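Start | Magazin | Wohnen | Küche | Archiv | Kontakt

22. März 2025
Von der Redaktion Flunier

Die Küche, in der man wieder sitzt

Als ich nach Barkora gezogen bin, hatte meine Wohnung eine Küche von vier Quadratmetern. Man konnte darin kochen, aber nicht sitzen. In meiner Heimat ist das undenkbar: Dort steht der Tisch in der Küche, und wer zu Besuch kommt, setzt sich zuerst an diesen Tisch und zieht später den Mantel aus.

In den Häusern der Siedlung Sorkovus hat man lange anders gebaut. Die Küche war ein Arbeitsraum, schmal und hell, mit einer Tür, die man schloss, damit der Geruch nicht ins Wohnzimmer kam. Seit dem Umbau, der im Juni beendet wurde, gibt es diese Tür in 30 Wohnungen nicht mehr. Die Wand dahinter fehlt auch.

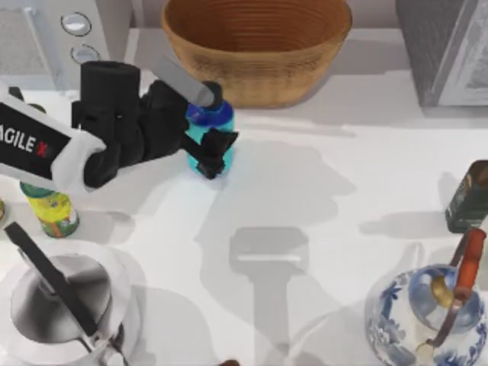
Blaue Flasche auf weißer Arbeitsplatte.

Ich habe mehrere Bewohner besucht und überall Kaffee bekommen. Eine ältere Frau erzählte mir, sie habe in der alten Küche immer allein gestanden, auch an Feiertagen. Jetzt schält ihr Mann die Kartoffeln, zwar langsam und zu dick, aber er ist dabei. Eine Familie im Erdgeschoss macht am großen Tisch die Hausaufgaben, die Steuer und den Teig für die Teigtaschen, manchmal alles am gleichen Nachmittag.

Nicht alle sind zufrieden. Der Geruch von gebratenem Fisch bleibt bis zum Morgen in den Vorhängen, und wer Gäste hat, muss das schmutzige Geschirr vor ihren Augen stapeln. Auch das Geld ist ein Thema, denn die Miete ist nach dem Umbau um 100 Euro im Monat gestiegen.
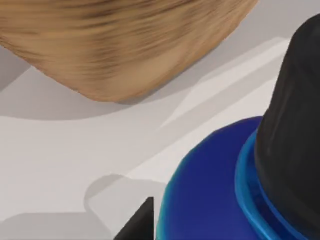 Owen sieht es strenger: Eine Küche ohne Tür sei keine Küche, und er wolle beim Kochen Radio hören, ohne dass jemand im Nebenzimmer sich beschwere. Er hat sich aus zwei Regalen wieder eine Art Wand gebaut. Dahinter steht ein Hocker, auf dem ich während unseres Gespräches sitzen durfte. Die Suppe war mit viel Dill, wie bei meiner Großmutter.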